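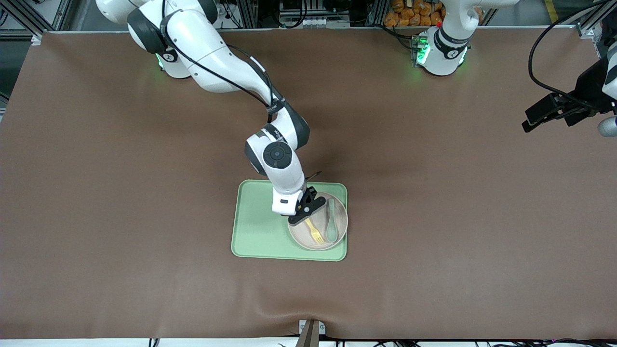
A round plate on a pale green tray, on the big brown tabletop.

PRESS RELEASE
For immediate use

Wollero brings supper back to the old Brarirbridge corn hall this October

I've run Wollero from a very small kitchen for 5 years now, and I'm thrilled to say we're finally moving somewhere with elbow room. From October we'll be serving supper in the corn hall at Brarirbridge, which went up in 1755 and has been a grain store, a dance hall and (for one odd spell) a roller rink. I learned to skate there, badly, so signing the lease felt a bit daft and a bit lovely.

The idea is simple enough. You book a seat, you sit down at seven, and supper comes out on trays to share with whoever you came with. There's one menu a night and it changes when the veg does. Expect squash, leeks, plenty of barley and a plum pudding I've been fiddling with all summer – I think it's nearly there! Supper is £19 a head, with bread and pudding included, and children under 5 eat free.

We're working with two local outfits I've admired for ages. Jornik, the bakery up the hill, is doing all our bread, including a dark rye that I'd happily eat on its own with too much butter. Sang, the cider makers down by the weir, are pressing a dry cider for us and a cloudy apple juice for anyone driving. Both will have a stall in the porch before supper, so do come early if you'd like to take something home.

The hall itself hasn't been messed about with much. We've had the floor sanded, mended the tall windows on the river side and put in a ramp at the side door. The old weighing beam stays where it is. Heating is on the list – bring a jumper for the first few weeks, please.

Booking opens at 9am on the first of the month, at the hall door or by phone. We can cater for vegans and for most allergies if you tell us when you book. Dogs are welcome in the porch but not at supper, sorry.

Notes to editors
Wollero is an independent supper kitchen based in Brarirbridge. The corn hall has 2 entrances, and press visitors should use the one on the river side. Interviews can be arranged most mornings before 11am.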